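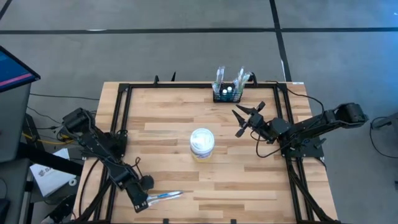 Re: [parish-list] Choir books and the January retreat

From: Chinyere Olaniyan
Date: November 22, 2021

Dear brothers and sisters,

Thank you to Santino for writing so clearly. I answer his points in the same order, and I add one of my own at the end.

Santino Bustos wrote:
> The retreat house at Ivholm has kept 29 beds for us in January.
> They ask for a deposit of 195 dollars before they confirm. Can
> we pay this from the retreat fund, or do we need to collect first?
> Also, the choir would like to know if the new hymn books will
> arrive in time, and who is leading the evening prayer.

The deposit: yes, we can pay it from the retreat fund. I spoke with Pastor Odukoya after the service and he agrees. Folasade Okeke will send the money this week. Please do not give her cash in the hallway, as happened last year. Use an envelope with your name on it.

The beds: I have 24 names on my list, so five places are still open. Two families have told me "maybe." I ask them kindly to decide, so that I can offer the places to the young people from the Tijani Street fellowship. They have asked me twice already.

The hymn books: they are ordered, but the printer does not promise a date. If they are late, we will take the old red books. Some pages are loose, especially near the Advent hymns, so please handle them with care. The choir should practice from the old numbers for now - the new book has a different order, and I do not want us to mix them.

Evening prayer: Tamunoemi Chukwu will lead on the first evening and I will lead on the second. We will read from the Letter to the Philippians, chapters 1 and 2. If you would like to read a passage aloud, write to Tamunoemi and not to the whole list.

My own point is about the drive. The road to Ivholm is narrow for the last part and it gets dark early. Those who have space in their car, please tell me how many seats. Those who need a seat, please tell me also where you live. Last time I received many offers and no addresses, and I had to telephone everybody.

Please also remember Sister Okeke's mother in your prayers. She is home again but still weak.

With greetings in Christ,
Chinyere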